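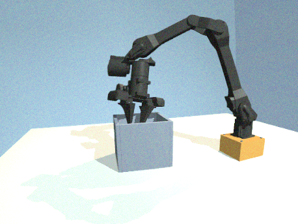 Our arm reaching into the bin, simulator version

Okay, so I promised a robot update back when I signed up for this class, and then I went very quiet because I was embarrassed by how little I had to show. I have something now! It picks things up out of a bin. Sometimes. In a computer. My mother asked me what it picks up and I said "blocks, pretend ones" and she said "oh, nice" in the voice she uses for my cooking.

For anyone new, I'm in the second half of the intro robotics class at Esville Community College, the evening one, and for the last stretch of it you pair up and do a project. My partner is Citlali Valdovinos, who is about twice as fast as me at everything with a keyboard involved. The two of us are doing bin picking for the Allon Challenge, a student contest in July that our teacher, Tracey Tapley, talks the class into every year. You get a box with stuff in it, you get an arm, and you have 30 seconds to get one thing out of the box and put it down on the table. That's the whole task. I remember reading the rules and thinking we'd be done in two weeks and could spend the rest of the term on something fancy.

We are in week nine.

The first thing I got wrong was the box. I built ours myself in the simulator, and I was proud of it, four thin walls and an open top, took me an evening. What I hadn't thought about is that a gripper is wide. The fingers are skinny enough at the tips, fine, but above them you've got this whole chunky business sticking out sideways, and the deeper you reach the closer all of that gets to the rim. Our first version would line up over a block beautifully, start down, bonk the edge of the box with its knuckles and send the box skating across the table. I laughed until I cried the first time. By the fortieth I'd stopped laughing and Citlali had muted my laptop, which doesn't even make a sound when that happens, I was just providing the sound myself.

So we slowed down and did what Tracey had told us to do at the beginning, which was to write the motion out in words before touching any code. Go above the box. Point straight down. Open. Go down. Close. Come straight back up, and I mean STRAIGHT, don't start swinging over to the side while you're still inside the walls. Six little sentences on the whiteboard. The "point straight down" part ate most of a week. There are a lot of ways for an arm to bend and still end up with its hand in the same place, and ours kept choosing the weird ones, with the elbow folded back like it was trying to scratch itself. Now it goes up, over and down in a nice arch from its orange block, and I could watch it all day.

(The orange is mine. The block it's mounted on started out gray and so did everything else, and I kept losing track of which way I was looking. Citlali says it looks like a slab of cheese. It stays.)

Then there's the grabbing. I had this idea that once you got the fingers around the block the hard part was over, and no, the hard part has just come in and hung up its coat. Close too fast and the block pops out like a wet watermelon seed. Close too gently and it slides off on the way up. And if the block has settled up against a wall, you can't get a finger in behind it at all, and you have to either nudge it out first or go for a different one. We don't nudge yet. We go for a different one, and if there isn't a different one we just sort of stand there until the clock runs out. It's not dignified.

We've done 1,137 practice runs as of last night, and I only know that because the program numbers the log files. The early ones are useless to anybody. The last 200 are the batch I care about, since that's after we fixed the approach, and it got a block out in a little over half of them. A little over half! I texted my brother. He wrote back "so a coin" and I haven't answered him.

What moved it the most was messing up our own lighting on purpose. We have a camera in the simulator that the program uses to find the blocks, and for ages everything was lit the same flat way every time, so the program got very good at flat light and terrible at everything else. Pavlović (he's at the next table, and everybody including Tracey calls him by his last name) told us to throw the light around, make it harsh, put big ugly shadows across the table, add grain to the walls and the box. I thought it would wreck things, and for three evenings it did. The program went after shadows like a cat. Then we left it training over the weekend and came back to something a lot steadier, and a lot less pretty to look at. Some 800 extra pictures went into that, all of them rendered on my poor laptop with the fan screaming. I had to put it on a cookie sheet to keep it from cooking the couch.

I owe Pavlović a sandwich. He wants it from the good place, too, and I've been told no pickles.

Next up is the real arm, and I'm nervous. The college has one from Soteck, there's a sign-up sheet, and the other pairs got their names on it before we did, so our first slot is at eight in the evening. Tracey sat us down to go over what changes when you move off the screen. Real motors lag a bit. Real boxes aren't exactly the size you typed in. And in the simulator, when you smack the rim, you hit reset and carry on with your tea – in the lab you hit the big red button and then you go explain yourself. She wants us at quarter speed for the whole first session with one of us holding the stop button the entire time and the other one typing. We flipped for it and I got the button. I suspect everyone was relieved, me included.

Still on the list before then:

Nudging, at least a simple version, so we're not helpless when something's stuck in a corner.

A check that it really has a block before it comes up. Right now it lifts regardless and will carry nothing at all over to the table and set it down with great care.

Cleaning up my code. Citlali opened my file last night, scrolled for a while and asked very kindly what "thing2_final_b" was. I don't know, Citlali. I didn't know then either. But if you delete it the arm won't move.

A couple of you asked in the comments on the last post whether you need to be good at math for a class like this. I'm not, and I've managed, with a lot of drawing triangles on the backs of envelopes and some patient help from people who are. If you're near Esville, they're running it again in the fall, and you can email me if you want to know what the homework is like. I'll post again after our first go with the real one, with numbers, even if they're bad.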